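Grutora Table Kit: Frequently Asked Questions

What do I receive when I order the kit?
The kit includes one two-finger gripper, a small camera for the wrist, the mounting plate, all cables, and a license for the Skutum control software. The arm is not included. Most customers already own one, and we did not want them to pay for a second.

Which arms does it fit?
We supply plates for the arms in our compatibility list, which you can download from the support page. If your arm is not on the list, please write to us before you order. The workshop at Yáñez can make a plate for you, and this normally adds two weeks to the delivery.

Can it handle shiny plastic objects?
Yes, with some preparation. Glossy bowls and cups give strong reflections, and the wrist camera can take a reflection for an edge. We advise you to record your demonstrations under the same lamps you will use later, and to include objects that touch or overlap each other.

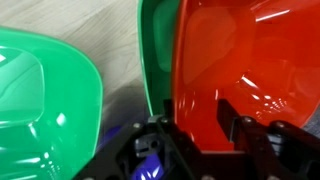 Wrist camera view: gripper fingers close to the red bowl, with green bowls beside it.

How many demonstrations do I need?
For one simple task, such as moving a bowl from one place to another, we suggest to begin with 112 demonstrations and look at the results. A task with several steps needs more. The license allows you to store 2,000 demonstrations per project. If you reach this limit you can archive the old ones and continue.

Do I need a special table or a clean room?
No. An ordinary counter is fine if it is stable and the arm can reach the whole working area. You can leave shelves, chairs and storage bins in the room. But please try not to move large things in the background between the recording and the first tests. The side camera also sees them, and in our experience this is the most frequent cause of a bad first day.

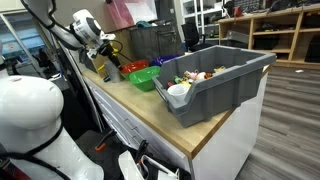 If you must change the room, record a few new demonstrations after the change and add them to the same project. It is not necessary to start again from zero. In the Maker edition you do this from the Projects menu, with the button "Extend."

What is the difference between the Maker edition and the standard edition?
The hardware is the same. The Maker edition costs 476 euros and the standard edition costs 756 euros. With the standard edition you can connect two arms to one computer, and you have support by telephone. Maker customers have support by e-mail only. You can upgrade later and pay only the difference.

Where should I put the side camera?
Place it so that it sees the objects and also the fingers when they come down from above. If the arm hides the object during the grasp, move the camera to one side and check again.

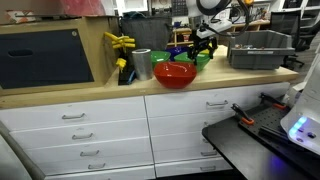 When you have found a good position, mark it with tape and tighten the clamp well. A camera that has turned even a little will need a new calibration, and this takes around ten minutes.

Can I return the kit?
You can return it within 30 days if the parts are complete. The license must be deactivated first, from the Account page in Skutum. We do not take back plates that were made to order.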